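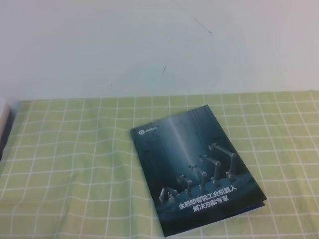
Reading time: 2 min

Notebook > Desk > Thursday

Green grid cloth on the table again. The ripples are worst at the near left, where the squares come out uneven. Ironing is on the list. Wall still has its specks and one thin curved scratch. Filler did not take in March, so next attempt is paint.

Main job was the Kostus brochure. I have to decide whether it goes in the binder or gets scanned and recycled.

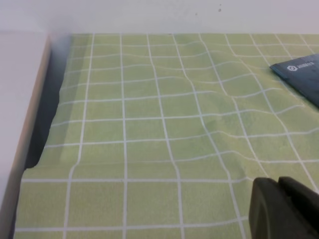 Cloth, left edge curling.

Tried to use the grid as a ruler for the brochure format. Useless where the fabric waves, since a square there is no longer a square. Used the steel rule and wrote 26 cm on the index card.
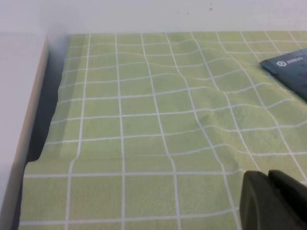 Jabari Mrema wrote back at lunch that a cloth should never be used for measuring, and that a cutting mat from Gosling costs less than the time lost. Noted. Mat priced, not ordered.
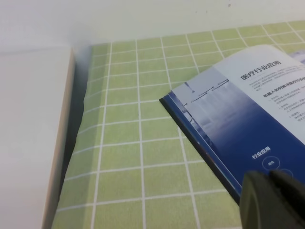 The scan folder stands at 3,914 files, of which 41 are duplicates from the Drendby batch. Deleted those after supper. Brochure goes in the binder. Zadora leaflets tomorrow.

Recent entries
Hole punch alignment
Shelf labels, second try
Drendby batch, scanned

This site uses cookies. Accept | Settings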